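Bench Rules for Suturing Runs: What Changed in Revision 3

3 March 2024
By Annelies Dijkstra

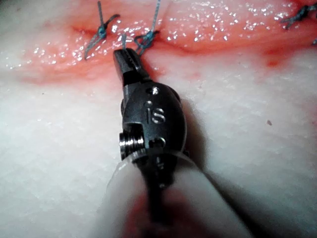 Revision 3 of the bench rules for robotic suturing work takes effect at the Lutelwood lab with this issue of the newsletter. It replaces the October text in full, and printed copies of the older text should be removed from the binders at both consoles. The largest change concerns what counts as a finished stitch. Under the October text a stitch was complete when the knot was down. That left tail length to the operator, and the logs show it. On a pad like this one, the first knot has a tail ending in a short loose end on the tissue surface, while the next has a long tail running well up and to the right, and a short strand dropping down toward the closed jaws. Both would have been logged as complete in October. Under Revision 3, a stitch is complete when the knot is down, both tails have been trimmed to the length given in the run sheet, and no strand lies in the path of the jaws for the next pass.

The reason for the third condition is practical. A serrated jaw that closes on a stray strand will hold it, and the next move of the wrist then loads a knot that has already been scored. We reviewed 1486 logged stitches from the Kos series before drafting the new text. The events marked "unplanned contact with thread" were concentrated at the start of the following stitch, when attention had moved on and the tool was traveling. Stitches logged as good had in several cases been disturbed after scoring, and the log had no field for that. It has one now.

Section 2, Definitions. "Knot," "tail," "strand" and "fragment" are now separate terms. A tail is attached to a knot. A strand is any length of thread whose origin has not been confirmed. A fragment is attached to nothing. Operators should use "strand" when unsure. Guessing at "tail" makes the entry look more certain than it is, and the reviewer has no means of recovering the doubt afterward.

Section 4, Approach and rest. Closed jaws are the default for every move that does not involve picking up or releasing thread or a needle. The October text said "closed where possible," which was read in different ways at the two consoles. The words "where possible" have been deleted. If the jaws have to travel open, the operator says so aloud before moving and the assistant enters it. Resting the closed tip on the pad between stitches remains allowed for up to 10 seconds. Past that, the tool is lifted clear. The limit is unchanged, but it now applies to setup as well as to the run itself. A tip left on foam during setup can leave a dent that later gets recorded as a tissue mark.

Section 5, Fluid and visibility. A wetted pad reflects light, and small bright points on the surface can be mistaken for thread ends or for a needle tip, mainly by software and now and then by people. Lighting is to be set after fluid is applied. The lamp position is entered on the run sheet using the clock notation, with 12 at the far side of the tray. If the lamp is moved during a run, the run is split at that point and the second part gets its own sheet. Several people asked during the comment period whether a small change of angle could be exempted. It could not. We were unable to write a definition of "small" that two reviewers applied the same way.

Section 6, Sleeves and drapes. The sleeve must leave the wrist joint free through its full range. Check this by running the wrist to both limits in each axis before the tool goes over the pad. Fluid on the inside of a sleeve is an ordinary finding and does not stop a run, but it is logged at the start and again at the end so that the two entries can be compared. Fluid at the joint itself does stop the run. The tool goes to cleaning, and the run resumes with a different one or not at all.

Section 7, Tool life. Each instrument is entered by serial number at pickup and at return. The old habit of writing "same tool" on the second and later sheets of a session is withdrawn. Plirer, the logging software, will reject a sheet without a number once the next update is installed. Until then the field can still be left blank, and it should not be. Instruments used on the bench are kept for bench work only and stored in the marked drawer. This was already the rule. It is restated in bold, as two instruments were found in the general cabinet during the last inventory.

Section 9, Automated steps. This section is new. Any motion issued by the Jitix controller without a hand on the console is logged as automated, including short corrective moves the operator did not ask for. The operator keeps a foot on the pause pedal for the whole of an automated step and is not to handle the run sheet during it. The assistant reads out the step name, the operator confirms, and the step begins. If the step ends early for any cause, it is recorded as ended early, even when the stitch turns out well. Success of the stitch and completion of the step are two different fields and are scored by different people.

Two items from the comment period were not adopted. The first was a proposal to allow a single person to operate and log during short runs. Run length is poorly predicted at the outset, and the split-attention entries in the Kos logs were the weakest we reviewed. The second was a request for a fixed tail length across all pad types. Tail length stays on the run sheet, set by whoever designs the run, and it has to be a number with a unit. "Short" will be returned.

Existing logs do not need to be rescored. Where an older run is reused in new analysis, cite it with the revision it was scored under, and do not pool October stitches with Revision 3 stitches in the same completion rate. Operators cleared under the October text stay cleared, but need one observed run under Section 9 before doing automated steps. Sign-up sheets are on the door of the console room. Corrections to the text go to me in writing, with the section number.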